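Parallel jaw gripper slips on thick knitwear - pad material or closing force?

Posted by Nokska, 8 August 2021

I am building a pair of hand-held parallel grippers at home for work on laundry folding. The linkage is printed and the finger pads are cast in blue silicone. Thin cotton is handled reliably. Thick knitwear is not: the pads either slide over the surface or gather several layers at once. I would appreciate guidance on whether to change the pads or the servo.

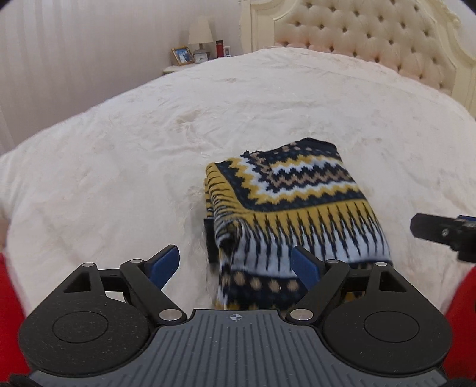

Right pad at the lower edge of the folded knit.

The bedspread is soft, and the pads sink into it before they meet the garment. Over 70 closing cycles on a firm table I did not observe the same difficulty.

Siddiqui

Please test the pads before replacing the servo. A softer silicone with a shallow cross-cut pattern will generally hold knit fabric better than a smooth face. Socks are a useful test piece, as they bunch readily and
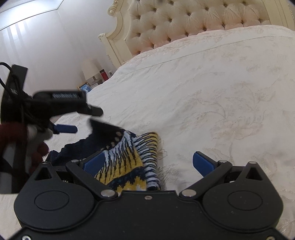 the ribbed cuff behaves differently from the foot. It is advisable to record the two separately. Kindly also check the pivots for play - a loose pin will let one pad arrive before the other.

Trandik

Increase the force. Mine is set to 700 on the controller and I have had no complaints.

Brultex

The setting above depends on the controller and should not be copied without checking the servo's rated current.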